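Reference > Household > Textiles > Throws and loose covers

Throw (household textile)

A throw is a loose piece of cloth laid over a chair, sofa, bed or footstool without being fastened to it. It is distinguished from a fitted cover, which is cut and sewn to the shape of a particular piece of furniture, and from a blanket, which is intended chiefly for sleeping under. In practice the three overlap, and many households use one cloth for all these purposes at different times of the year.

Throws are made in a wide range of fabrics. The most common are woven wool, cotton, acrylic and felt or felt-like materials, the last of which are valued for their soft surface and for their weight when folded. Size varies with use. A small throw for a footstool may be no more than 70 cm across, while those sold for beds are often large enough to reach the floor on both sides.

Use on seating

The oldest purpose of a throw is protection. Cloth laid over the seat and arms of a chair takes the wear that would otherwise fall on the upholstery, and it can be removed and washed where the upholstery cannot. A second purpose is warmth, and a third is appearance, particularly where a plain piece of furniture is given colour by a cloth of a stronger shade. Red, rust and dark blue are traditional choices over grey or natural linen.

The way in which a throw is laid has some effect on how long it remains in place. A cloth spread flat over a smooth seat will slide when the seat is used. One folded lengthwise in three and laid over the back or arm is steadier, and shows less of its surface to wear. Upholsterers generally advise that the fold should be placed towards the sitter, so that the loose edges hang behind.

Use with ottomans and footstools

The ottoman is a low upholstered seat without back or arms. The name is also given to box-shaped seats with a hinged lid, used for storage. Soft ottomans, sometimes called pouffes, have no lid and are usually filled with fibre, beads or cut foam. Their rounded shape gives a throw very little to rest against, and a cloth laid over one tends to gather in creases on one side and hang in a long fall on the other. 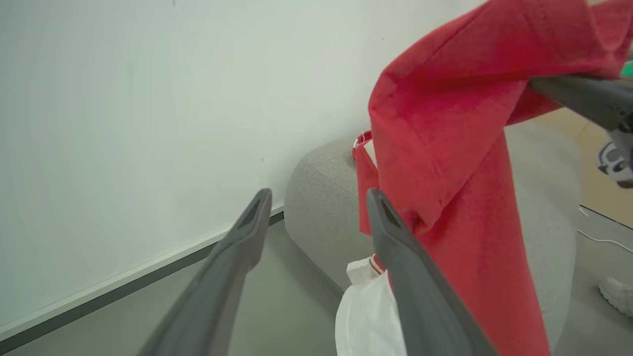

For this reason many manuals of household management recommend that a throw used on a soft ottoman be tucked beneath it on at least one side, or else kept folded on top and opened only when wanted. Gitau Okoth, in his handbook The Kept Room, takes the second view. He holds that a cloth left trailing on the floor collects dust along its lowest edge and is soon trodden on, and he advises that no throw should hang within a hand's breadth of the boards.

Woven covers on ottomans commonly have a seam along the top edge, where the upper panel joins the side. This seam is the first part to show wear, and a folded throw laid across it will lengthen its life. Heathered fabrics, in which fibres of several shades are spun together, hide light soiling better than plain ones, but they are no more resistant to rubbing.

Edges and fraying

The edge of a throw may be hemmed, bound, fringed or left raw. True felt does not fray, as its fibres are matted together and have no weave to come apart. Many cloths sold as felt are in fact woven or knitted with a raised surface -- and these will fray if cut and left unfinished. A narrow turned hem is sufficient for most weights. Heavier cloths are better finished with blanket stitch, worked in wool of the same colour.

Loose threads should be trimmed with scissors and never pulled. Where a strip has begun to part from the main piece, it should be stitched back before the cloth is next washed.

Washing and storage

Cotton and acrylic throws may be washed by machine, normally at 30 degrees. Wool and wool felt should be washed by hand in cool water, or cleaned by a specialist, as they shrink and thicken when heated. Red dyes are more likely than most to run, and a new red cloth should be washed alone on the first few occasions. It should not be left damp against pale upholstery.

Throws are dried flat or over a wide rail. A thin line leaves a ridge across the middle which is difficult to remove from thick cloth. For storage, the cloth is shaken, folded loosely and placed in a cotton bag or a drawer. Sealed plastic bags are not advised for wool. In many households the winter throws are brought out in September and put away again in late spring, when they are aired for a day beforehand.

Regional practice

In the hill district of Greltlow, throws were formerly woven on narrow looms and joined down the centre, so that the finished cloth carried a raised seam along its whole length. The Nedeljković workshop, which produced them until its closure, kept a pattern book in which 53 designs are recorded. Most are plain, with a single band of colour at each end.

A collection of these cloths is held at the Drimum museum of domestic life, together with several footstools and low seats from the same district. The catalogue lists 1342 household textiles in all, of which the throws form the largest group.

See also: Antimacassar; Blanket; Footstool; Loose cover; Ottoman (furniture)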